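Automation at Work – Final Project Report
Group 4, Work and Technology module
Tala Matar, Shadi Ghanem, Eskil Viklund
Supervisor: Sharada Sastry

1. What we looked at

Griltier is a catering supply firm that rents out tableware and props for events. Everything that comes back has to be sorted before it goes on the shelf again. Used to be all by hand. In August they began moving part of the sorting to a robot arm, planned and tested in simulation first. The software is called Tredon. Our question – what changes for the people on the sorting floor?

We did not look at costs. Asked, did not get the numbers.

2. Method

Interviews with 7 sorters and the shift lead, Mereana McAlister. 16 questions each, same order every time. Two visits to the floor plus one afternoon in the planning room, where the simulated table is run. Shadi took notes, Eskil transcribed. One interview was cut short by a delivery and we only used the first half.

3. The task

Mixed items on one table, gripper comes in from above, picks one, puts it in the right tray. Sounds simple. The sorters told us the mix is the hard part, flat things next to tall things, thin handles, stuff lying at odd angles. A person slides a flat thing to the edge and gets a thumb under it. The arm has to be told how.

The simulated table is where the sorters now have a say. They suggest what to put on it, based on what gave them trouble on shift.
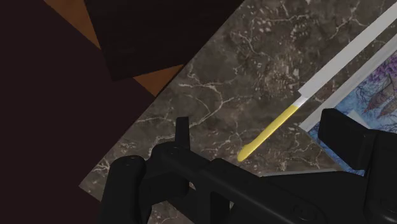 Simulated sorting table, black gripper in both views.

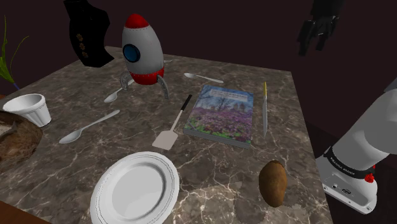
Who decides what happens when the arm can't pick something up?
The sorter on shift decides. The arm stops and asks for help after 4 failed tries, and the sorter either moves the item or takes it off the table and does it by hand. McAlister only gets called if the same item fails again later in the shift.

4. Findings

4.1 Less lifting, more watching. Most of the people we talked to said their backs and wrists feel better. Same people said they are more tired in the head by the end. One sorter: "I used to think about dinner while I worked. Now I have to look at the screen."

4.2 Breaks. Before, you took a break when your table was clear. Now the tray change sets the rythm, every 18 minutes. Mixed feelings on this. Newer staff like it, older staff mostly don't.

4.3 Skills. Nobody lost their job during our project, but two sorters were moved to packing and were not asked first. This came up in nearly every interview, more then any technical thing. Those who got trained on Tredon were a lot more positive. Training was one morning. They wanted more.

4.4 Being listened to. The item suggestions (see section 3) were the thing people brought up themselves, without us asking. They go on a paper list by the door – McAlister types it up and sends it to the planning room. Slow but it works.

5. Weak points of our study

Small group, one workplace, short time. McAlister picked who we could interview. The night shift is missing completely, we ran out of weeks.

6. Recommendations

– Ask before moving anyone to another station.
– Second training morning, after people have worked with the arm for a while.
– Let the sorter delay the tray change if they need to.
– Keep the suggestion list and write back what happened to each item on it.

Interview questions are in appendix A, consent form in appendix B.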